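Grip closes by itself, firmware 743

kittipong_r
Kittipong Rattanakul here, from the Harnodton handheld group. Since the 743 update our Billar grippers sometimes close without the trigger being pulled. 3 faults in one morning. The vendor blames glare on the markers. 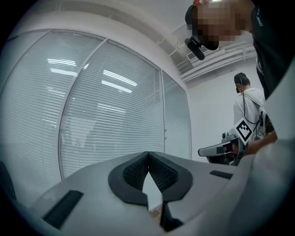 Marker side of the handheld, next to the glass wall.

gantrygoat
Glare doesn't pull a trigger. Did you swap cables?

kittipong_r
Yes, same fault. Pads look like this close up:

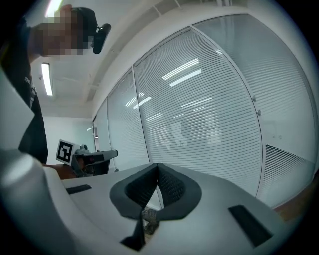

Black mesh pad, second unit behind it.

prasertsri_fan
I'd believe glare. Lost tracking near a window does odd things.

gantrygoat
To the pose, sure. Not to the jaws. Has Bullotari support shown anyone a log? We sent them nearly 700 lines in November and got a link to the manual.

kittipong_r
No log yet. They asked what we handle with it.

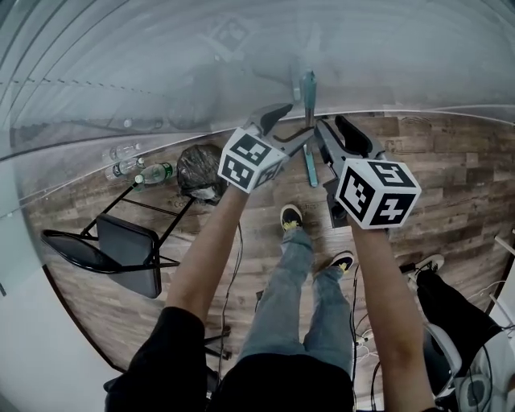
Two grippers, one thin teal item between the tips.

prasertsri_fan
Fingers go near those tips, though. I'd roll back first and argue later.

gantrygoat
Agreed on that much. Rollback took us 35 minutes per unit. I still don't buy the glare story.

kittipong_r
Rolling back one unit tonight and leaving the other on 743, powered off.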